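May, by Petro Derkach

Tube rack

A tube rack is a holder that keeps tubes upright during filling, storage and transfer. Most are made of molded plastic, coated wire or metal. The holes are sized for one tube diameter, though some makers sell inserts for narrower tubes.
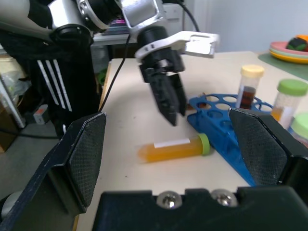

GRONDMONT, May. Racks are grouped by layout. Open grid racks have two or more plates joined by end walls, with matching holes in each plate. Block racks are cut or cast from a single piece and hold tubes by most of their length. Wire racks drain quickly but give less side support.

Common grids have 3 or 5 rows. The Clonulum 22 has 22 places in two rows and is sold for narrow benches. Storage boxes for small frozen tubes use denser grids; the Arkska box holds 729 tubes in a square layout of 27 by 27.

Color is used to separate batches or work areas and has no fixed meaning between laboratories. Positions are usually named by a row letter and a column number, read from the top left corner. A notch or clipped corner marks that position on racks that would otherwise look the same from either end.

A plastic rack may hold capped tubes while other places stay empty.

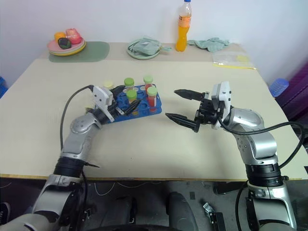 Cleaning

Polypropylene racks can be autoclaved at 121 °C. Polystyrene racks soften below that temperature and are wiped down with a mild detergent.

Contact | Copyright Polishchuk Reference | Back to top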